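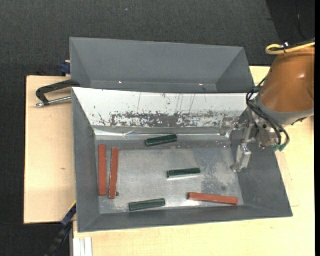 Melur Rahman wanted to know whether a robot that has only ever practised on its own can be said to have been taught at all, and she put it to the group before most of us had our coats off. I have been turning it over ever since, all the way home on the train from Umholm and through most of the washing-up.

I should go back a little. The lab at Dindstead opens its doors to visitors twice a year, once in May and once in the autumn, and after missing the spring one with a bad back I was determined to get to the visit on September 26, 2024. There was tea, there was a very good lemon cake, and there was Wulan Simanjuntak, who had kindly agreed to take us round and who must have answered the same questions all day without once sounding tired of them.

The work is called Jugah, and it is about grasping. The arm hangs over a metal bin with a few long blocks in it, red ones and green ones, and its job is to pick a block up. That sounds like very little (my neighbour on the tour said as much, rather loudly), but it has been given no list of where blocks are or which way they lie. It looks, it makes a guess at a good place to close its fingers, it tries, and then it notes down whether it came away with anything. Then it does it again, and again, through the night if they let it. The first 2,000 tries were more or less blind guesses, Wulan told us, and of those 209 ended with a block in the gripper. I thought that sounded dreadful. She was delighted with it! Those were the tries that gave the program something to learn from, and the misses went in as well, every one of them.

After that the guesses come from what it has learnt so far. In their latest test, on 636 fresh tries, it was succeeding far more often than it was failing, though she wouldn't be drawn on an exact figure until the write-up is finished. The awkward cases are still blocks lying close up against a wall, where a finger has to get down between the block and the metal. You only have to look at those red ones over on the left to feel some sympathy.

I asked about the sloping sides and was told they help blocks slide back towards the floor of the bin, so a person needn't keep coming in to tidy up. I liked that very much. I also liked the clamps on the table, which could have come straight out of my father's shed.

As for Melur's question, Wulan's answer was that somebody still had to decide what counts as a success, and that this took the team longer to agree on than any of the programming. Does a block lifted and dropped again count? At Dindstead it doesn't. At Bristside, where they run a similar set-up, it apparently does, and so the two groups can't simply lay their results side by side, which seems a great pity.

The walk from Umholm station is uphill and takes longer than the leaflet says, so do allow for that, and book early, as the afternoon group was full when I rang. I am hoping to go again in May.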